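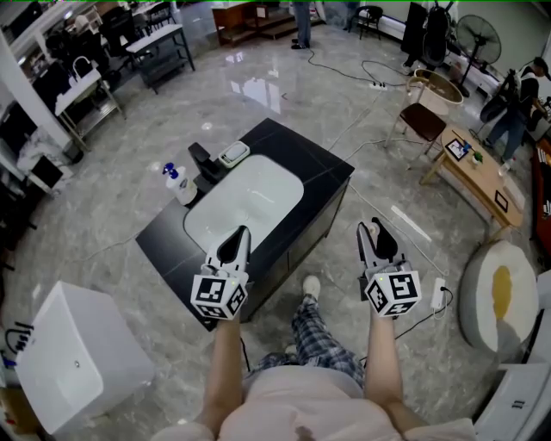
Setting Up a Picture Routine in Ridon for a Child Who Skips Steps

Ridon is a visual schedule app for children who do better with pictures than with spoken reminders. This page covers how to build a first routine, hand it over to the child, and share the results with a teacher or therapist. It was written for the tablet version. The phone version has the same menus, but the step cards are smaller and younger children tend to hit the wrong one.

Before you start

You need a parent account and one child profile. The free plan holds up to 18 step cards per child, enough for a morning routine and a bedtime routine. The paid plan raises that to 200. Don't pay until you have used the free plan for a couple of weeks.

Pick one routine that already happens every day. Washing hands before dinner works well. So does brushing teeth. Leave homework for later.

Step 1. Write the steps on paper

Do the task yourself and write down each thing you do. Most adults leave out steps like "turn off the water" or "hang up the towel." For hand washing, our list was:

Turn on the water
Wet both hands
Rub with soap
Rinse
Turn off the water
Dry hands
Hang up the towel

If your child already does two of these without thinking, combine them.

Step 2. Make the cards

Open the child profile, tap Routines, then New. Tap the plus sign once for each step. You can choose from the built-in library of 494 drawings or use your own photos. Drawings are fine for many children. Some don't connect a drawing of a towel with the towel at home, and for them photos are worth the extra time.

Keep the text on each card to four words or fewer. If your child doesn't read yet, record your voice by holding down the microphone button. Record in a quiet room. Ridon doesn't trim the start of the clip, so begin talking right away.

Step 3. Set the timer, or turn it off

Every new card comes with a 60 second timer. It shows as a ring that shrinks around the picture. Some children like it. Others get upset when the ring runs out, and then the whole routine stops. Turn it off for the first week under Card Settings. You can add it back to single cards later.

Step 4. Practice together

Run the routine at a calm time of day. Mid-afternoon is better than 7:30 in the morning. Put the tablet where the child can see it and away from splashes. Point to the card without speaking, wait, and let the child tap the check mark when the step is finished. If a step is missed, go back one card.

Expect to do this for several days before you step away.

Step 5. Share progress

Under Reports, choose the routine and tap Send. The report shows which cards were completed alone and which needed help, but only if you marked the help button during practice. Teachers who use Urent or Siliņa can't import the file directly. Send them the PDF.

If you are moving from Ludow

Ludow routines can be exported as a ZIP file and opened in Ridon from the Import menu. Pictures and text come across. Voice recordings do not, and the card order sometimes changes, so check it before your child uses the routine.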